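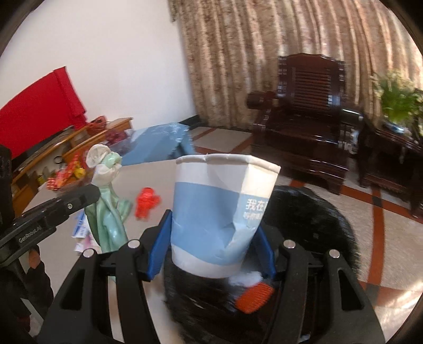

Vasco Meireles wrote:

> Before we order more pads I'd like to know whether the ribbed ones do any better than the smooth ones on thin paper and film. We had the smooth set on the Sastry fingers all through September and they let go of anything that folded under them. Also, does the jaw still close evenly at low force? On ours the left side used to arrive first and shove the object across before the right side touched it.
>
> Could you post numbers with the cup trials kept apart from the rest? A mean over everything tells me very little.

Vasco, all,

Numbers are below. I kept the cups apart as you asked.

Paper cups, blue pads, hand-held gripper, 400 lifts. A lift counts if the cup leaves whatever it was standing or lying in and stays between the jaws until I open them over the second bin. On that rule 93 per cent were good. The failures were nearly all cups that had already been crushed flat, where one pad met a fold and the other met nothing much. A cup with a dent in one side was fine most of the time, provided the pads were low on the body. Gripping near the rim was worse, and I stopped doing it after the first day.

Everything else (packets, knotted bags, bits of soft plastic) came to 660 lifts. I haven't finished going through those, so please don't quote a rate yet. My impression is that bags are easy if you take the knot and poor if you take the loose part.

On the ribbing: it helps on film. On dry card I can't tell the two kinds apart. I haven't tried either on anything greasy, and Henrique has asked for that, so it goes next.

On the closing: I don't see the left side arriving first on this unit. I checked it with a feeler gauge at both ends of the travel before starting and again at the end. What I do see is that with light objects the linkage has a bit of play at the joints, and if you squeeze slowly the tips wander before they settle. Squeezing at a normal pace hides it. If your Sastry pair is still misbehaving, look at the inner pins before you blame the pads. Damián found one of the Plerkden ones worn oval.

The wrist camera is the weaker part of the set-up at the moment. The wide lens is good for keeping both tips and the object in view, but it darkens towards the corners, and quick moves over a dark bin liner come out blurred. Shortening the exposure fixed the blur and made the liner a black hole. I've left it on auto for now. If anyone on the Allard side has settings they are happy with, send them over.

Still to do:

- the greasy set, 15 objects, same rule for a good lift
- the smooth pads again on this gripper, so the two are compared on one body
- finish sorting the packets and bags

The log goes up on the Horura share on 6th May. File names are as before, except that the cup trials now have their own folder.

Timothée, I still need the spare pad screws back.

Spyros Papadakis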